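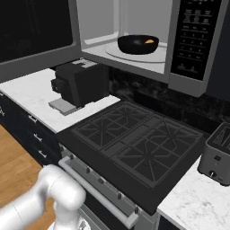 Re: Cindness 1503 – turntable stops early

Ksawery Kurek wrote:
> Mine turns for 10 seconds, then stalls. The light and fan stay on.
> Is it the motor or the coupler?

Probably the coupler. Unplug the oven, lift out the glass and turn the hub by hand. If it slips on the shaft, replace it. The Szewczyk part fits – the Rakska one is too short.

If it holds, test the motor winding. I would replace anything reading under some 300 ohms.

Wanda Wilczyńska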